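The Tablecloth Is Back, and I Have Questions

Every few years somebody decides we should all be dressing the kitchen table again. This year it's checks, and Westura wants $48 for the privilege. The catalog promises a cloth that "falls flat and stays flat." I have owned tablecloths. They do neither.

Aileen Barredo, who sells vintage linens out of her shop in Sepúlveda, is kinder. A pale green with a thin white grid, she told me, makes a small kitchen feel clean – a bit like bathroom tile. I'm not sure I want to eat off bathroom tile.
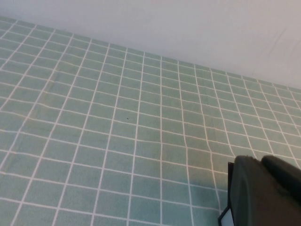

The trouble with grids

A plain cloth forgives you. A grid tattles. One soft ripple and the straight white lines go wavy, and a single dark speck stands out on all that mint. Barredo suggests a felt pad underneath. So now we're buying two things.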